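Convocatoria para docentes: Red Castillo de maestras y maestros mentores

Plazo de inscripción: hasta finales de junio

La Red Castillo busca docentes en activo que quieran acompañar, durante un curso escolar completo, a colegas que están en sus primeros años de profesión. Trabajamos con las escuelas públicas del distrito de Nullusstead y de los pueblos vecinos. En esta edición ofrecemos 38 plazas de mentor o mentora.

Me llamo Soledad Garrido y coordino la selección. El español es mi tercera lengua, a pesar del apellido, que viene de mi marido. Si alguna frase de esta convocatoria no queda clara, les ruego que me lo digan y la corrijo con gusto.

Qué hacemos

Cada mentor recibe a dos docentes nuevos. Se reúne con ellos una vez cada dos semanas, visita sus clases y prepara con ellos la visita siguiente. Además, todos los mentores se encuentran una tarde al mes en la sede, de 17:30 a 20:00, para estudiar casos y leer juntos. La visita no es una inspección: el mentor no escribe informes para la dirección y tampoco pone notas.

El curso pasado la red reunió a 497 docentes, entre nuevos y veteranos. Muchos de los que empezaron como acompañados se presentan ahora como mentores, y esto nos alegra especialmente. 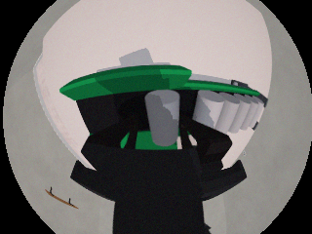 ¿Tengo que dejar mi plaza en la escuela para participar?

Cada mentor conserva su plaza y su grupo de alumnos. La dirección del centro firma una carta en la que se compromete a liberar tres horas lectivas por semana, y la red se encarga de pagar la sustitución de esas horas. Sin esta carta no podemos admitir la solicitud, de modo que conviene hablar pronto con la dirección.

Quién puede presentarse

-- Docentes de infantil, primaria, secundaria o formación profesional, con un mínimo de 5 años de experiencia en aula.
-- Personas que den clase durante el próximo curso, aunque sea a jornada parcial.
-- Especialistas de apoyo, orientación y lengua de acogida, en las mismas condiciones.

No pedimos título de máster ni experiencia previa en formación de adultos. Sí pedimos paciencia para escuchar y costumbre de abrir la puerta de la propia clase. Valoramos mucho las candidaturas de escuelas rurales, que en las ediciones anteriores fueron pocas.

Qué ofrecemos

Una compensación de 2,000 euros por el curso, que se paga en dos partes, en diciembre y en junio. El transporte entre centros se reembolsa aparte, con billete o con kilometraje. También damos un certificado de formación.

Los materiales de lectura y las pautas de observación están en la plataforma Jelto. Es sencilla, pero la primera vez hay que cambiar la contraseña desde un ordenador y no desde el teléfono. Los docentes que ya tienen cuenta del programa Kandska pueden entrar con ella.

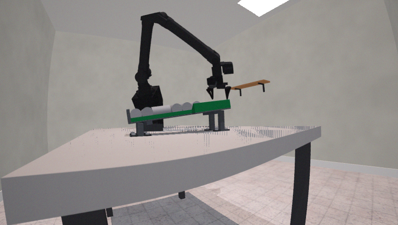

Cómo es la selección

Primero leemos las solicitudes. Cada una la leen dos personas, un docente de la red y alguien del equipo de coordinación, y si no están de acuerdo la lee una tercera. Después invitamos a una conversación de cuarenta minutos. En ella enseñamos un vídeo corto de una clase y preguntamos qué le diría usted a ese docente al día siguiente, en el pasillo, con poco tiempo.

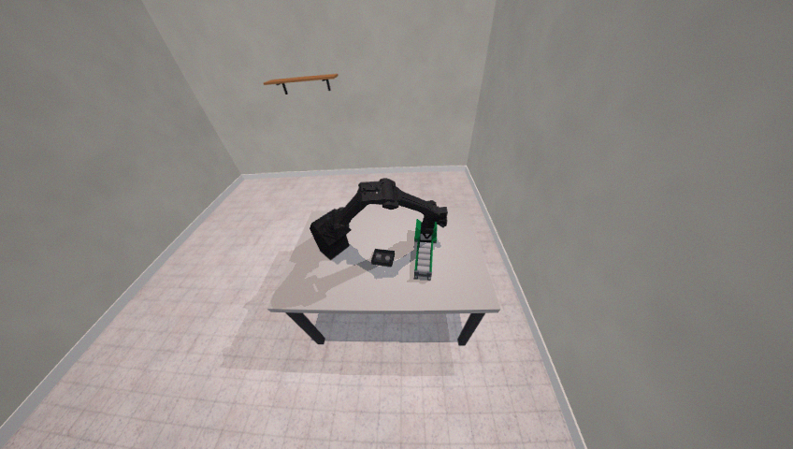 No existe una respuesta correcta para el vídeo. Nos interesa saber en qué se fija la persona y por dónde empieza a hablar. Algunos candidatos muy preparados traen un discurso aprendido y entonces la conversación se hace difícil; es mejor venir sin papeles. La entrevista se puede hacer en la sede o por videollamada, y las dos formas tienen el mismo valor.

Las respuestas se envían por correo electrónico a todas las personas, también a las no admitidas. Quien lo desee puede pedir una explicación por teléfono.
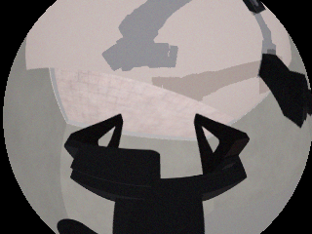 La formación inicial dura cuatro mañanas y se hace antes de empezar las clases. La primera mañana se dedica a la observación, que es la parte que más cuesta a los veteranos. Practicamos con vídeos cortos de clase: cada participante escribe solo lo que ve, y luego, en otra columna, lo que supone. Casi todos mezclan las dos columnas al principio -- yo también lo hice. Las otras mañanas tratan de la conversación después de la clase, de la planificación del trimestre y de los límites del papel de mentor.

Cómo inscribirse

Envíen una carta de una página como máximo, la carta firmada por la dirección y el nombre de un colega que conozca su trabajo en el aula. No hace falta currículum. Los documentos se suben en Jelto, en el apartado «Mentores», o se entregan en papel en la secretaría de la sede, de 9:00 a 14:00.

Para preguntas sobre horarios o sustituciones, escriban a la coordinación desde la misma plataforma y pongan «Castillo» en el asunto. Contesto yo, normalmente por la tarde.

Soledad Garrido
Coordinación de la selección, Red Castillo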